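Skakness Linen Blend Table Cloth, 4 yard cut
Posted in: Fabric and Table Covers
Last updated 09/02/2024

$147 per cut
Item no. 809
Ships from our Poklow shop

I get more mail over this cloth than anything else in the store, so I finally sat down and wrote a proper page for it!

Skakness is a linen and cotton blend, medium weight, woven for us by a small mill called Sarkier. I started carrying it because I was tired of table covers that slide every time you lean an elbow on them. It has a bit of tooth to it, it grips, and after three or four washes it goes soft in a way I really love (the first wash is stiff, don't panic). I've had one on my own kitchen table since last August and it has seen jam, candle wax and a very enthusiastic nephew.

Colors right now are oat, brick, slate and the dark blue we call Llanos. Oat sells out first. Brick is the one I'd pick if you have kids, and slate shows flour like you wouldn't believe – bakers, you have been warned.

Sizing
Each cut is 4 yards long and 60 inches wide. We do not hem it. If you want it hemmed, Jeanine Verschueren does that for us at a flat $18, and she does a lovely mitered corner, but add a week to your order. She'll also do napkins from the leftover if you ask nicely in the order notes.

Washing
Cold water, any ordinary detergent, tumble on low or hang it up. It shrinks a little along the length the first time, so wash before you cut! Please skip the bleach. Brick will lose some color in the first load, so don't put your white towels in with it.

What people ask me
Can you iron it? Yes, hot, with steam, while it's still damp. I mostly don't bother.
Does it work outdoors? For a picnic, sure. I wouldn't leave it out all summer.
Are swatches available? Three for $5, and I take the $5 off when you order a full cut. Screens are terrible at showing slate, so get the swatch.
Is it the same as the old Skakness? Nearly. The old one was all cotton and a touch thinner. They look fine on the same table, but they won't match exactly.

Returns
30 days if it's unwashed and uncut. Cut pieces are yours, sorry. Write your order number on the slip – last year we sent out 3,384 parcels and I can't match them up by handwriting. 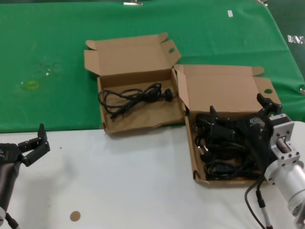

Two opened cardboard boxes on a work table, with a green cloth over the back half.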